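Spent most of September rewriting the planner that decides how our arm goes after a drawer, and I finally like it enough to talk about it. Thread!

The old version planned the whole motion up front: approach, line up, pull, back off. Lovely on paper. If the drawer unit had shifted even a little since the last camera update, the arm carried on as if it hadn't.
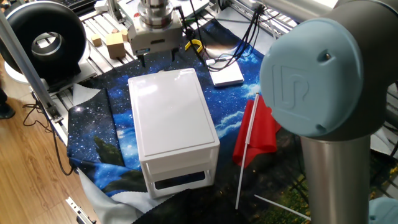
So now the plan is a short list of goals, and each one gets its target from the latest pose estimate right before it runs. Karthik Thambiah wrote the pose tracker (we call it Motia) and it's so nice to build on. Clean messages, sane timestamps, the works.

Fun part: the drawer is modeled as a joint with one degree of freedom. The planner holds a belief about how far out it is and updates that from vision and from the force reading on the wrist.

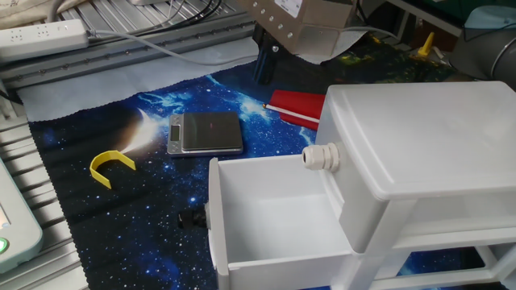

Drawer all the way out, kitchen scale next door.

Logging got a big upgrade too. Every replan gets saved with the cost of each candidate path, so you can scrub back and see why it picked the weird one. I've got 3128 replans on disk now and I keep opening random ones over coffee.

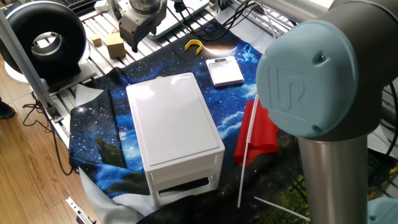
Best bug so far – glossy white lids. Depth readings on them came back full of holes, and the collision checker treated a hole as free space. Hélène Poirier spotted it in minutes. Unknown is now its own category and the checker stays well clear of it.

Also moved the checker to its own thread. A full replan used to take around 200 ms and now it's 40, which is quick enough to do it mid-reach. Watching the path bend in the viewer while the arm is moving is SO satisfying.
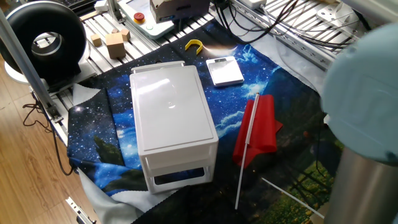
Drawer unit, flag, scale, and a very starry mat.

Next up is thin stuff. Poles and sticks vanish from the voxel map at our current resolution, and Brijesh Kaushik wants to try fitting line segments straight from the color images. If you've done this with a cheap depth camera, please tell me what you used!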